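Chapter 7
How Inventions Reach the Home

Before You Read

Think about the last thing you used in a kitchen. It may have been a can opener, a timer, or a pressure cooker. Somebody had to think of it first, and somebody else had to work out how to make it cheaply enough to sell. Those two jobs are often done by different people, sometimes many years apart. This chapter is about the time in between.

7.1 The Long Wait

Canned food was on sale in the early 1800s. The can opener came decades later. In the meantime, people opened cans with a hammer and chisel, and the first cans were thick enough to need them. A practical opener made sense only after makers switched to thinner steel and ordinary families began to buy canned food.

Historians use the word "lag" for a delay of this kind. A lag can have several causes. The material may cost too much. The parts may be hard to make the same way each time. Buyers may not see a use for the thing yet.
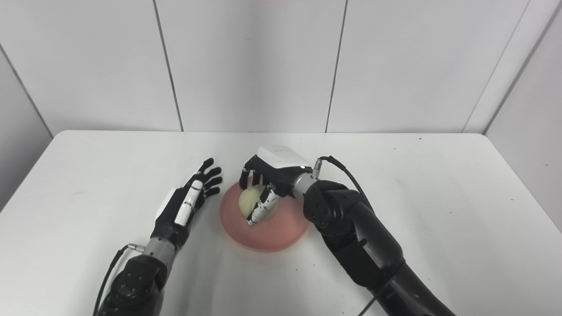

A lag can also depend on where people live. Electric irons sold slowly in places where the power company ran its lines only at night, for lighting. Once daytime service began, sales of irons and fans picked up, and the companies had a new reason to keep their plants running.

7.2 Case Study: The Tudlow Jar Lifter

In the town of Tudlow, a machinist named Nesrin Akyol built a spring-loaded tool for lifting hot jars out of boiling water. She made the first 2 in her own shop and gave them to neighbors. A local hardware firm, Hesach, agreed to sell the tool if she could lower the price. She replaced the cast handle with bent wire, and by August of the following year the firm had sold some 2,000.

As you read the case study, keep track of who paid for each change in the design and who gained from it.

Key Terms

lag: the time between an invention and its common use
patent: a legal right to control the making and sale of an invention
prototype: an early working version of a product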